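A second pair of hands at the Lerkville repair shop

LERKVILLE - If you've ever dropped off an old computer at the Flosstead repair and reuse shop, you'll remember the long benches and the people bent over them, screwdriver in hand, chatting away while they worked. The chatting is still going strong. The bending over, happily, has eased up a bit since August, when 2 robot arms joined the crew.
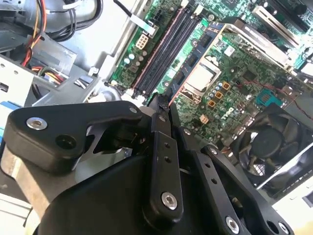
By the Urura Neighbor newsroom
Posted 9/2/26

The arms, which the staff call the Kusters after the firm that set them up, are there for the fiddly inside work on donated desktop computers - reaching down past the cables and the metal edges to get at memory slots and cards. Anyone who has done that for a whole shift will tell you what it does to the knuckles (and the lower back!).

The shop has 400 desktops waiting to be sorted for schools and families, and the five people on the bench team have all kept their jobs and their hours. What has changed is how the day goes. Each morning two of them look after the arms, setting out the machines and stepping in when a part won't line up, while the others do the testing and the cleaning, and talk to the folks who come to the counter.

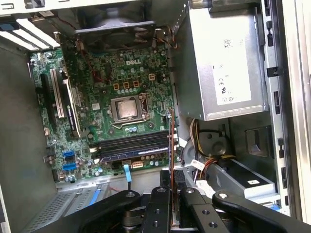 It took some getting used to, as you might expect. One longtime bench worker told us she missed having a computer that was hers from start to finish, and the team has since agreed that everyone gets a turn at every station, old-fashioned hand repair included. Another said he was glad to go home without sore wrists, though he'd still race the arm on a good day.

Training sessions on the new setup continue through the fall, and the counter is open during its usual hours for drop-offs.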